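Call for Participants: Testora Two-Arm Kit, Home and Small Shop Trial

Posted June 22, 2020

Hustamard is looking for people to test the Testora, a pair of small tabletop robot arms sold as a kit, before we let the general public put one together on a kitchen table. The trial runs out of our Stostcombe workshop, but most of the work will be done at your place, on your furniture, with your patience.

We have 90 kits set aside. Our own staff can build one blindfolded by now, which makes them useless for finding out whether the manual makes sense. That is where you come in.

What you would be doing

You receive a kit, build it, clamp it to a table, and teach it a short set of chores. Teaching means steering the arms through a job by hand while the software takes notes, then letting them try it alone. The chores are dull on purpose. Move a cup. Fold a dishcloth. Open a box with a lid, then close it again. The box has humbled several people with engineering degrees, so please don't feel bad about the box. 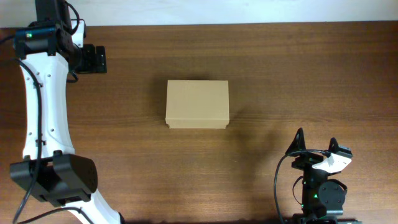
The Testora at work on the box task. Both grippers are clear of the cardboard.

You will repeat each chore many times. The full trial asks for 736 recorded attempts per household, spread over as many evenings as you like between delivery and the end of November. Failed attempts count. We would be suspicious of anyone who sent us none.

After each session you fill in a form. It has 2 pages, and the second one is mostly blank space for complaints. Past testers have asked for more space, and we are considering it.

Who we want

People who read instructions, and people who don't. We need both, and we will know which you are by the second day.

You do not need to have programmed anything. You should be able to use a screwdriver, follow a diagram, and tell a left arm from a right arm when they are both lying on the carpet. A sturdy table is a must. Glass tops are out, and so is anything that folds. You will also need a laptop bought within the last few years, a wall outlet within reach, and a corner of the house where the arms can stay put between sessions.

Cats are allowed in the home but not on the table during a session. If you can make that happen, please tell us how on the application.

We are especially short of left-handed applicants, people over sixty, and anyone who runs a small packing or mail-order business and would like to see what a pair of arms makes of their boxes.

Who should probably skip this one

Anyone hoping for a butler. The Testora is slow and literal, and it does not do stairs, dishes, or small talk. Applicants must be 18 or older, and if you have children under ten at home, the arms have to live in a room with a door that locks.

What you get

Five hundred dollars is what people expect us to say, and it is what we are paying: $500, sent once your last recordings arrive and have been checked. Testers who finish may also buy their kit at half price. Those who would like it gone from their lives can send it back in the carton it came in, postage on us. Keep the carton.

Support is by phone and email on weekdays. You will be talking to the people who wrote the manual, so be frank but not cruel.

The fine print, in ordinary type

The arms record their own movements, and the overhead camera records the tabletop. It does not record sound. Clear away your mail and your bank statements before you start, and keep your hands out of the way when the arms are running on their own. Recordings are used to improve the Testora and are shared with Lunde, who handle our software. You can withdraw whenever you like and ask us to delete what you have sent.

How to apply

Write to the Testora trial desk at Hustamard, Stostcombe. Tell us where you live, what your table is made of, and the last thing you assembled that had parts left over at the end. A photo of the table helps. Résumés will be read politely and put to one side.

We reply to everyone, though not quickly. If you are picked, a two-page agreement comes first and the kit follows after you sign it.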